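The Subscription Picks Up the Grapes

I have now sat through enough product demonstrations to know that the word "any" is carrying a heavy load. Any object. Any bin. Any shift. The Wotora people say it on their website, they say it in the brochure, and in February a pleasant man in a quarter-zip said it to me 4 times before I had my coat off.

What Wotora sells is called Morkach, and it is a bin-picking service. You supply the arm, or they will find you one. They supply the brains, a gripper, a folder of paperwork and a monthly invoice of $1389 per cell. For that money your robot is supposed to reach into a bin of mixed stuff and take things out one at a time, without anyone having taught it what the things are. If you have never run a warehouse, this will sound like something a toddler does for free. If you have run one, you know the toddler is ahead.

I run the returns side of Trellier, a mid-sized distributor of household whatnot. Returns are where the tidy part of commerce goes to die. Outbound, everything is in a box with a barcode. Inbound, it's a tape measure in a pillowcase. Our people sort it by hand, they are good at it, and they'd be glad to do less of it. So I am the customer Wotora has in mind, and I went to the demo ready to be sold something. I even wore the good shoes.

I want to argue something fairly narrow, so let me get it on the table. Morkach is a decent piece of work, sold under the wrong promise, at a price that only makes sense if the promise is true. I don't think Wotora is lying. I think they have fallen in love with the wrong half of their own product.

Start with the test bin. Every vendor in this business has one, and you can learn a lot about a company from what's in it. The one at Bautista, who came to see us last year, held nothing but small cardboard cubes, like a birthday party for accountants. Of course the robot could pick them up. I could have picked them up with my elbows. Wotora, to their credit, went to the other extreme and filled theirs with what seems to be the contents of a garage and somebody's lunch.

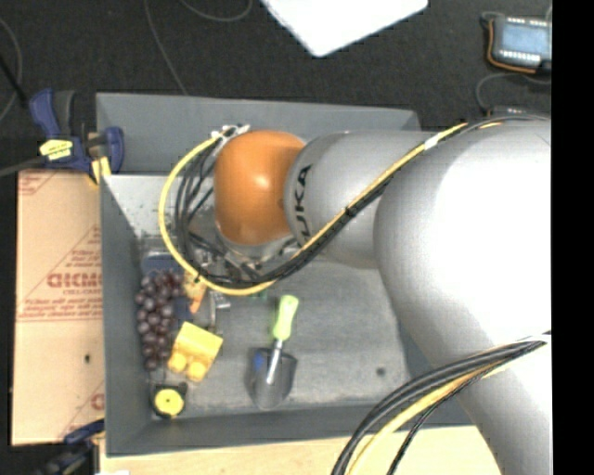

The Morkach test bin, with the arm in over the grapes and the trowel still to go.

I like this bin. It's an honest bin. Grapes are a rotten thing to ask a gripper to hold, and a trowel is a different kind of rotten, being all handle at one end and all blade at the other. A tape-measure-like thing has some heft for its size. A chunky yellow toy has knobs where you'd like it to have sides. Put those together and you have something close to one of my better mornings.

What I like less is how thinly the bin is filled. There is a good deal of bare floor in that bin. Our bins don't have floor. I assume there is one down there, on the same basis that I assume the ocean has one. The hard part of returns work is very seldom the object. It's the object underneath the other object, with the strap of a third object through it. Asked about this, the quarter-zip said the system "handles clutter gracefully," and went to see about the coffee.

Then there's the plumbing. The brochure shows an arm as smooth as a swan's neck, floating over a bin in a room with no wires in it. The working article wears a loop of yellow cable as thick as you please and a bundle of black ones beside it, all tied together and slung around the wrist. I don't hold this against anybody. Power and signal have to get to the business end somehow, and I've yet to meet the arm that does it by prayer. But the service agreement has a line in it, on page 8, that makes "dress and routing of customer-side cabling" the customer's problem. So the swan's neck is theirs and the spaghetti is mine. A cable that sags into the bin is a cable that eventually gets picked, and I'd like to know whose phone rings when it does.

I put that question to Ita Ó Flaithearta, who handles Wotora's installations and is the only person in the building I'd buy a used truck from. She said the first visit was included and after that it was billed by the hour. She also said, without being pushed, that most of her callouts have nothing to do with the software. They're cables, clamps, lighting, and bins that got moved a few inches by someone with a mop. I wrote that down and underlined it. It was worth more than the brochure.

Now to the number. Wotora claims 87 percent of first attempts succeed on objects the system has never met. They print it large. I believe it, more or less, in the way I believe the mileage sticker on a new car. Let's grant them every bit of it. That leaves 13 attempts in every hundred where the robot comes up with nothing, or with two things, or with the corner of one thing and a great deal of hope.

My colleague Eoin Nic Giolla, who keeps our books and has no romance in him whatever, took the view that a miss costs nothing because the robot simply tries again. On grapes, I pointed out, it may not get to try again on the same grapes. And the trouble with a double pick is that the machine counts it as a win. Two items go down the chute as one, a customer gets a refund for a trowel and none for a tape measure, and the next thing you know I'm on the phone with a lady in Duluth. That call isn't in the percentage. I asked if double picks were scored as successes, and there followed a silence in which I could hear the air conditioning.

To be fair, I should say what the thing does well, as I've been at it for a while now with the small hammer. The best part of Morkach is the part they hardly mention. When the system isn't sure, it stops and says so. A little panel comes up on a screen, with the item in question, and a person anywhere in the building can tap the spot where the gripper ought to go. It takes a moment. The tap is kept, and the next time something like it turns up, the machine has a better idea. I tried this myself and enjoyed it more than a grown man should. I could see one of our sorters minding several cells this way from a chair, with a sandwich, and doing it well.

That's a fine product! It's a helper that knows when it's beat. I have worked with people for whom the same could not be said, and I have occasionally been one. If Wotora walked in and told me, we've built a machine that does the dull picks and asks politely about the rest, I'd have had the pen out.

But that isn't the pitch. The pitch is lights-out, hands-off, any object, any bin. The tapping screen is filed under "exception handling" near the back, between the warranty and a picture of a sunset. The quarter-zip seemed a touch embarrassed by it, as if I'd opened the wrong door and found the laundry. And the price follows the pitch. You pay the full monthly rate per cell on the theory that you've replaced a person, and then you supply the person as well, to sit and tap. Wotora doesn't charge for the taps. It doesn't pay for them either, though by its own account every one of them makes the system better for every other customer on the plan. I did float the idea of a discount. I was told it was an interesting idea, in the voice people use for a child's drawing of a horse.

There is a habit across this whole trade of treating the human in the loop as a stain to be scrubbed out by the next release. I've been hearing about the next release for as long as I've been in returns. Meanwhile the work goes on being done by people with good hands, and the tools that would help them most are sold as though the goal were to never see them again. That makes for bad selling as well as bad manners. The folks on my floor can smell it. Show them a machine that's after their chair and they'll give it all the help it deserves.

So here is what I'd want before Trellier signs. A month with our bins, packed the way our bins are packed, lids and straps and pillowcases and all. Double picks counted as misses and reported that way. The cable question settled in writing, with a name next to it. And a rate that goes down in the months our people do a lot of the teaching.

I sent that list over the next morning. Ita wrote back before lunch to say she thought the cabling part was reasonable and would see what she could do. The sales side has asked whether I'd be open to a second demo. I said yes, provided I can bring the bin.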